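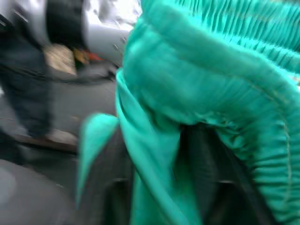 손목캠 화면, 청록색 천 집는 중

천조각 | 토요일 오후
옷 다루기 데모 모으는 중인데 슬슬 지치네요ㅠㅠ 지금까지 431개 찍었고 목표는 600개예요. 문제는 위에 같은 프레임입니다. 블러가 너무 심해서 고무줄 주름이 줄줄 번져요. 이런 구간은 빼고 학습시키시나요, 그냥 다 넣으시나요?

nikham_user
저라면 뺍니다. 예전에 Nikham으로 돌릴 때 흔들린 에피소드를 섞었더니 집는 위치가 자꾸 빗나갔어요.

Wayne Thibodeau
저는 반대요. 어차피 실제로 돌릴 때도 손목캠은 흔들리잖아요. 깨끗한 것만 먹이면 팔이 빨리 움직일 때 바로 헤매던데요. 셔터 속도부터 올려 보시고 데이터는 그대로 두세요.

nikham_user
셔터 올리면 어두워져요. 조명 얘기도 같이 하셔야죠;;

천조각
조명은 더 달 자리가 없어요ㅋㅋ 같은 작업에서 끈 쪽 컷도 하나 올려 봅니다.

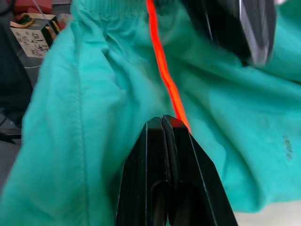
주황색 끈 끝에 닿은 그리퍼, 오른쪽 위는 다른 팔

Kam-wah Tse
오 이건 훨씬 낫네요! 끈 색이 천이랑 확 달라서 잘 보여요. 근데 그래서 더 걱정인 게, 모델이 그냥 '주황색 따라가기'만 배울 수도 있어요. 저희는 끈 색을 3가지로 바꿔 가며 다시 모았습니다. 귀찮긴 한데 효과는 봤어요.

천조각
헉 그 생각은 못 했네요. 남은 건 흰 끈이랑 검은 끈으로 바꿔서 찍어 볼게요. 오른쪽 작은 얼룩도 신경 쓰이는데 빨아야 할까요?

Wayne Thibodeau
얼룩은 두세요. 그 정도는 있어도 돼요.

nikham_user
저는 빨라는 쪽ㅋㅋ 얼룩을 기준점 삼아 외워 버릴 수도 있잖아요. 아니면 바지를 한 벌 더 구해서 섞으시든가요.

천조각
그럼 한 벌 더 사는 걸로 할게요. 블러 구간은 일단 태그만 달아 두고, 넣은 버전이랑 뺀 버전 둘 다 돌려 본 다음 결과 올리겠습니다.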